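4. Surface patterning and the placing of small objects

4.1 Background

Study 2 looked at how the pattern of a work surface affects the speed and accuracy with which people judge the edge of an object lying on it. Earlier work in our group (Rashti and Abreu) used plain gray boards and found that viewers placed the edge of a disk slightly outside its true position when the disk and the board were close in lightness. Plain boards are rare in homes. Kitchen counters, cafe tables and bathroom shelves are often veined, speckled or grained, and the lines in such surfaces can run up to an object and seem to carry on into it. We wanted to know whether this changes the size of the error or only makes it less regular.

Veined stone was chosen as the main patterned surface for two reasons. The veins vary in width and contrast within a single slab, so one surface gives many local conditions. The material is also familiar, and viewers in the pilot did not need to have it explained to them. The comparison surfaces were a plain board matched to the stone in average lightness and a fine speckle matched in both lightness and overall contrast.

4.2 Participants and procedure

Participants were recruited through notices at the Soredby and Plemlow sites. A total of 70 people took part. All had normal or corrected vision and none had worked with stone or tile for a living. Each person sat at a fixed distance from a screen in a dim room and saw one picture at a time. A thin marker appeared near the object, and the person moved it with two keys until it seemed to touch the outer edge. There was no time limit, but people were asked not to go back and forth more than they needed to.

Pictures were shown in blocks by surface, and the order of the blocks was changed from person to person. A short rest followed each block. Hrefna Ingvarsson ran the sessions at Soredby and Aníbal Vilela ran those at Plemlow, using the same written instructions. After trials with missed key presses were removed, 865 trials on the veined surface were left for analysis.

4.3 Results

Errors on the plain board were small and nearly all outward, in line with the earlier work. On the speckled surface they were somewhat larger, and the direction was the same. The veined surface gave a different result. The average error was close to that for the plain board, but the spread was much wider. When a vein met the edge at a steep angle, the marker was set close to the true edge. When a vein ran nearly along the edge, people often set the marker on the vein itself.

Lightness contrast mattered less than we had expected. Dark objects on pale stone still drew errors where a dark vein passed close by. Ring-shaped objects were harder than solid ones, as the surface is visible both inside and outside the band and the pattern can be followed across the gap. Figure 9 gives a rendered view with rings on a marble tabletop.
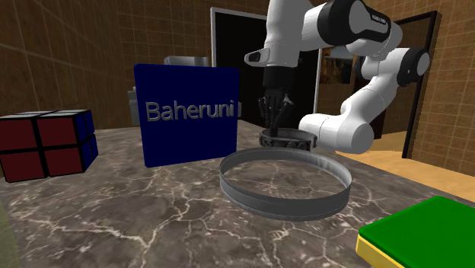 Figure 9. Rendered view of a marble tabletop with a small dark ring behind a larger gray one.

4.4 Discussion

The results suggest that a single figure for "background contrast" is a poor guide to how well an edge will be judged. Two surfaces may have the same contrast and still differ in the direction of their lines, and the direction seems to do most of the work. Sequeira's account of line capture fits the veined data fairly well, although it predicts a larger error for wide veins than we found.

We did not test glossy surfaces, where reflections would add edges of their own. We also kept the viewing angle fixed. Both points are taken up in Study 3.

Related articles
Grain direction and perceived length in wooden panels
Edge judgments on speckled backgrounds: a second look
The Gisden lightness scale: notes for new users
Reading distance and glare in shared kitchens
Zinchenko surface samples: lightness and contrast tables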